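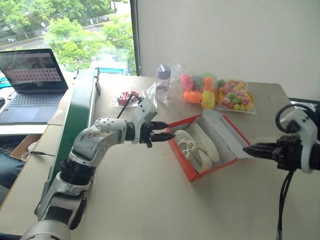
*Figure 4.1 Knit sneakers side by side in an open shoe box.*

# Chapter 4: Packing and Presentation

Footwear is one of the few goods sold in a package the customer may keep for years. The box protects the shoe in transit, carries the size and colour label, and stacks on a stockroom shelf. In this chapter we follow the shoe box from the packing bench to the sales counter.

Knit uppers need some care at this stage. They have less structure than leather and will take a crease if pressed against a wall of the box -- or against each other. Size the box to the shoe, and check the fit with the lid closed.
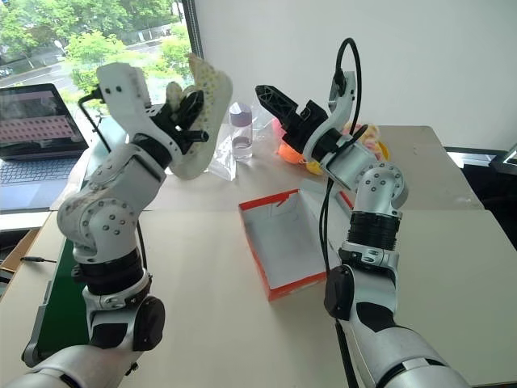 *Figure 4.2 Orange-edged cardboard with a white interior, open on the bench.*

A white interior shows dirt quickly, so keep the bench clean before you open any stock.

The case study in Section 4.5 looks at Morais, a family retailer whose stock manager, Rosário Coelho, reorganized a storeroom of 1403 pairs. Read it before you try the exercises on page 27.

**Key terms:** hinged lid, upper, tissue wrap, size run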